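Demonstration work in packing automation

Demonstration work is a form of manual labour in which a worker carries out a handling task with instrumented hand tools so that the movements can later be used to train a robot. In light packing and dispatch it is usually introduced some time before any machine is installed, and it changes the duties, pace and grading of the existing staff.

Equipment

The worker holds one gripper in each hand. Each has a pair of padded fingers and carries square printed markers at its base, from which its position can be worked out. Shoulder straps are worn over ordinary clothing. At the Gavura dispatch unit, which adopted the method in February, tasks are carried out standing at a plain desk. 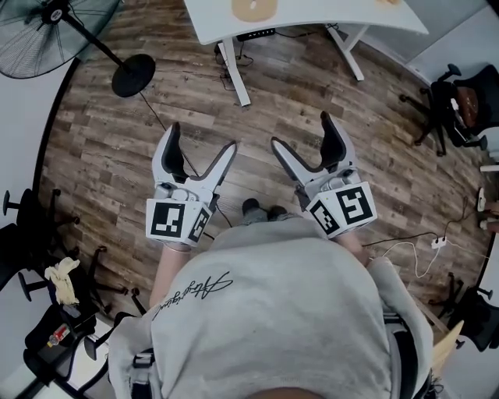 Effects on duties

Packers who move to demonstration work stop handling customer orders for the length of a session. The same short task is repeated many times, with the objects set out differently on each occasion. At Gavura 33 packers were trained and 583 sessions were completed in the first period. Mirko Piras, a shift planner at the unit, recorded that the main difficulty was cover: a packer on demonstration duty left a gap on the line that had not been allowed for in the rota.

Ordinary packing is judged by output. Demonstration work is judged by whether a movement is clean enough to keep, and a fast packer may at first have more attempts rejected than a slow one. Reaching across the body and steadying an item with a wrist are common habits on the line and have to be dropped.

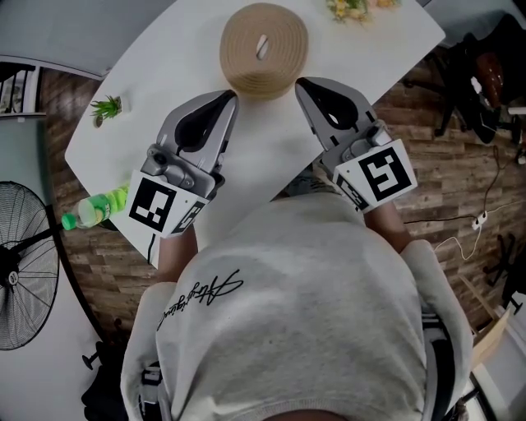
Physical load is the subject of most complaints. The grippers are held in front of the body for long periods, and the neck is bent when the worker leans over the table. Small, low items such as the round tan coil on the tabletop bring both tools down to either side and keep the forearms forward. Sessions at Gavura were limited to 15 minutes, followed by a change of duty. Ivar Åberg, who reviewed the arrangement for the staff side, asked for adjustable desks as well – a request still open at the time of his report.

Pay and grading

Practice varies. Zaugg, a contract packer, treats demonstration work as part of the normal grade. Unine pays a supplement per session and keeps a separate list of trained staff. Disputes have mostly concerned the use of recordings after an employee has left.

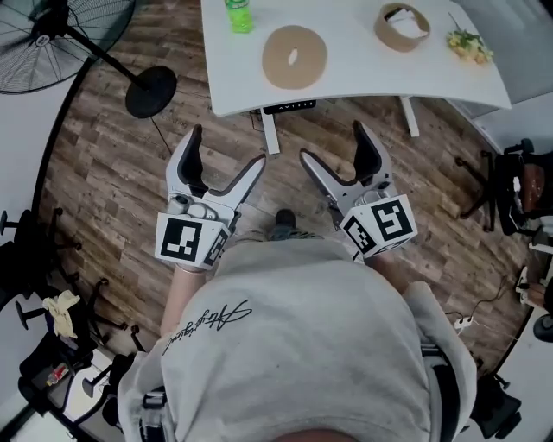 Demonstration work with two hand-held grippers at a white desk.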